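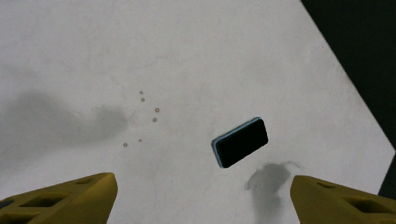
To: Members of the Peneline Tenants list
From: Ekua Quansah, Building Services Office
Date: 10/18/25
Re: Storage room access and bicycle registration

Dear members,

Thank you for the questions received after the last notice. The message below raises points that several households have also put to this office, and the reply is therefore sent to the full list.

> The notice says bicycles must be registered before December. Does
> this apply to children's bicycles? Also, we are in the Quintero
> wing and our storage room is already full. Are we allowed to use
> the room on the other side of the courtyard?
> Unit 171

Children's bicycles with wheels larger than 14 inches must be registered. Smaller ones may be kept in the storage rooms without a tag, provided they are hung on the wall hooks.

Residents of the Quintero wing may use the courtyard room. It has 36 spaces, and these are assigned in the order in which forms arrive. The door code will be given to each household with its tag – please do not share it with guests or delivery staff.

Bicycles without a tag will be moved to the basement cage and held there until the end of winter. Owners may collect them at any time during office hours on showing proof of residence.

Forms are available at the front desk or by calling extension 1122. One form is needed for each bicycle. Households that registered last year must do so again, as the old tags will not be accepted.

Sincerely,
Ekua Quansah
Building Services Office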